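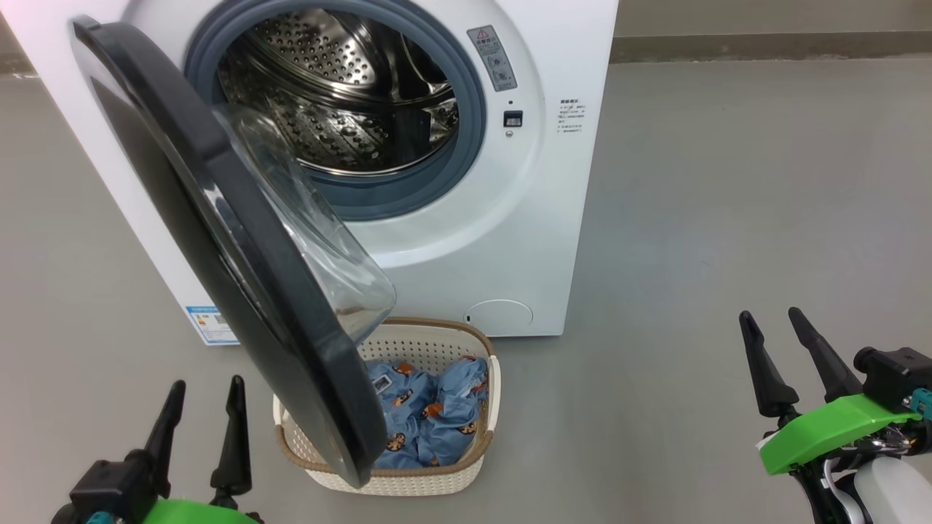 January 24, 2021. Right. laundry bot, week whatever. Thread for the people who keep asking how Usham is getting on

---

Both arms talking to the laptop at once. Took all morning. One bad cable and one bad idea (mine)

---

Usham = two arms, two grippers, one very long to-do list. Lives in the utility end of our shared workshop. Name was Satish's, dont ask me

---

Job is dead simple on paper. Clothes in basket, basket by washer, door open, clothes go in the drum. Light blue stuff with bears or animal faces on at the moment. Crumpled on purpose, folded is cheating

---

Problem one — the door. When it's swung wide the glass hangs out over the basket, so the left arm has to come in low and round it. Clonked the rim 2 times before lunch. Slowed everything right down after that

---

Problem two, the glass itself. It's clear and it bulges, and the depth readings go to mush all along the curve. Shiny drum is nearly as bad. Terence Lambert says matt tape on the glass. I say no tape, it has to cope with a normal washer

---

Fingers! Long tapered black ones now. The old stubby set couldn't get a pinch on thin cotton, just sort of stroked it. Rasha printed the new mounts in green becuase green was what was on the printer

---

Score so far: 10 good grabs out of 19. Good = lifts clear of the basket and stays lifted. Not counting the one where it picked up the basket as well

---

Q from Anju Mishra: why not just tip the basket in? Fair. Tried it in the sim, half of it ended up on the floor

---

Sleeves are the enemy btw. One end goes in the drum, other end drapes over the rubber seal and follows the gripper back out again. Need a second little push at the end. Writing that now

---

Nives wants to know if it can do the powder drawer. Nives can do the powder drawer

---

Still to do:
- tidy the cables by the right wrist
- push move for sleeves
- move the basket a bit to the right and see if the door still gets hit
- proper e-stop, the current one is me lunging

---

Kettle on. More when the push move works, or March, whichever's first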